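Why Do Things Have Holes?

A hole is a place where material has been left out. It can let air, water or light pass through.

A strainer holds back pasta because each hole is smaller than the food. Water has no fixed shape, so it flows through. A sieve for flour works the same way, with much smaller holes.

Holes also save weight. Suppose a solid tray weighs 246 grams. If 60 grams of plastic is left out to make holes, the tray weighs 186 grams – and it uses less plastic. 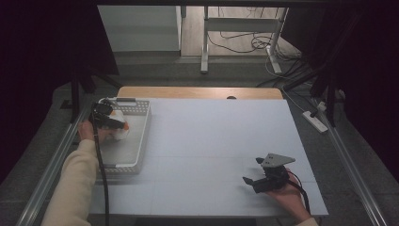
A white tray with rows of small square holes along its sides.

Too many holes make a wall weak. The strips between them must carry the whole load.

Try it: punch four holes in a paper strip, then 17 in another. Pull both. Which tears first?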